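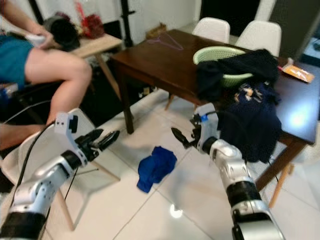
Couples in Plusville who want to move in together can now practice the argument first. The Lowther Family Center opened sign-ups on 3 March 2026 for a course called Teteo, in which two people who are fond of each other sit down and discuss dishes, money and whose mother comes for the holidays. The setting is meant to be homey, with a dark wooden dining table and a tiled floor, and people come as they are, in a teal shirt and bare legs if that is how they spend their evenings. Suits are discouraged. One early participant wore one anyway and was asked whether he was planning to propose or sue.

Teteo runs for three evenings and costs $80 per couple. The fee is not refunded if the couple becomes two singles partway through, a rule that was added after the January trial.

The course was put together by Natalina Zanetti, a family counselor who spent years seeing people after the lease was signed and the couch was paid for. "They would come in with a fight about towels," Zanetti said. "By the second visit it was about his brother sleeping in the den. I thought it might be cheaper to get to the brother early."

The first evening deals with chores. Each partner writes down what he or she does around the home, and then what the other one does, and the lists are swapped. Zanetti allows ten minutes of silence afterward and says most couples use all of it. The second evening is money. The third is relatives, and it is the only one with a scheduled break.

Demand has been brisk. The center received 397 requests for a place, a few of them from people who had not yet told their partner. One was sent in by a partner's parents, with a note asking if they could sit in. They could not.

Oanh Triệu took the trial course with her boyfriend of two years and still lives with him, in the apartment above the Trillelano bakery. She said she learned that he had been rewashing the pans after she went to bed. "I would have been happier not knowing," she said, "but now he just does the pans." He, in turn, learned what she pays for haircuts, and has asked for it to be left out of the paper.

Not everybody is sold. Some callers to the center wanted to know why grown adults should pay to be told to talk to each other. Zanetti's reply is that they are welcome to do it at home for free, and that she has evening appointments open for afterward.

Places will be handed out by lottery, and both names must be on the form, in two different handwritings. Couples already living together may apply but go to the bottom of the list, on the grounds that they have had plenty of practice.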